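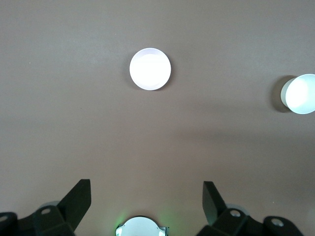

Portion Size and Plate Waste in the Pidholm School Canteen
Project report, Food Studies module
Submitted 21/11/2022

1. Background

The canteen at Pidholm serves one hot main course per day, with a fixed portion for all students. Leftover food is scraped into a single bin and collected by the Tridurcombe waste service. Before this project no record was kept of how much of that food came from plates and how much came from the kitchen. The kitchen had kept its own notes on unsold trays since February, but these were in trays and could not be converted to weight.

The aim was to measure plate waste per meal and to test whether a smaller first serving, with free seconds, would change it.

2. Method

Measurements were taken on 18 serving days. On the first nine days the standard portion was served. On the remaining nine days the main course was reduced by one ladle or one spoon, depending on the dish, and students could return for more until the end of the serving period.

Plate waste was scraped into a lined bucket and weighed on a Damgaard bench scale. The empty bucket was weighed each morning and subtracted. Bones, peel and paper napkins were removed before weighing. Drinks were not included. Soup days were left out of the schedule, as liquid could not be scraped reliably.

The number of meals was taken from the till - staff meals were excluded. In total 967 meals were recorded over both periods.

Side dishes were weighed separately from the main course. They are served in small bowls and students take them without help from kitchen staff, so the portion was not under our control.

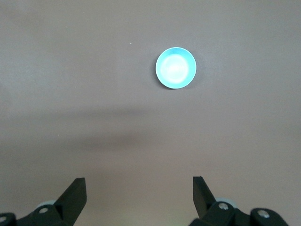

3. Results

Mean plate waste per meal was 16 percent lower in the second period. Most of the difference came from starch, mainly rice and potatoes. Meat and fish waste was low in both periods and showed no clear change. Side dish waste rose slightly on days when the main course was pasta.

Two days in the second period were above the average for the first. Both were days with the Drutmont vegetable bake, a new dish on the menu.

4. Sources of error

The menu was not identical in the two periods, and dish type has a strong effect on waste. Scale readings varied by up to 2 grams when the same load was weighed again - small compared with the daily totals. Some students left the canteen with food, and this was not measured.

5. Further work

The test should be repeated with matched menus. Side dishes should be offered in two sizes, with the size recorded at the till. Kitchen waste should be weighed on the same days as plate waste.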